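Section 9. Comparing Grippers in the Lestent Simulator

By now you have the Lestent software installed and your Brumach arm talking to it. Before you bolt anything onto the real wrist, please spend an afternoon trying your grippers in simulation. We know it's tempting to skip ahead (we've all done it!), but a mount that sits a little crooked is so much easier to put right on a screen than with a hex key in your hand.

What you need
The two-finger parallel gripper model and any other gripper model you'd like to compare it with
The Lellthorpe panel world, which comes with the software
The wrist camera set to the round wide-angle lens

9.1 Checking the closed position

1. Open the Lellthorpe world and wait until the arm has settled in its home pose. Slower computers may take a little while over this, so go ahead and pour yourself a coffee.

2. From the Tool menu, pick the two-finger parallel gripper and click Attach.

3. Switch to the wrist camera and send the Close command. The fingers should come up from the bottom center of the view with their tips together or very nearly so, and the screws on the two finger plates should sit level with each other. With the arm in front of the black panel, the view will look much like ours.

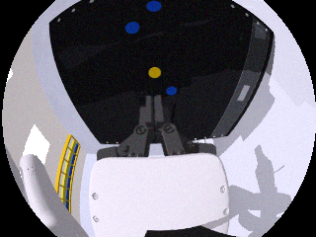

4. Look along the seam between the fingers. If one finger stands higher than the other, open Tool Offset, set both values back to zero, and attach the gripper again.

5. Don't worry about straight edges that look bowed near the rim. The wide lens does that, and you'll soon stop noticing it. Do your judging near the middle of the view.

Note: The colored dots on the panel make handy aiming points. We like to use the yellow one, and we suggest you stay with the same dot for every gripper you try - otherwise your results won't compare fairly.

9.2 Running the comparison

6. Open the Harms test tool and set Cycles to 1,000. Leave Speed at 16 for the first run.

7. Press Start. When the run is over, save the log under the name of the gripper.

8. Attach the next gripper and repeat steps 3 to 7, changing nothing else.

CAUTION: Never copy a simulated speed straight over to the real arm. Begin at the lowest setting, keep your hands well clear of the fingers, and have the stop button within reach.

Saved logs can be opened side by side from the Compare tab, covered in Section 10.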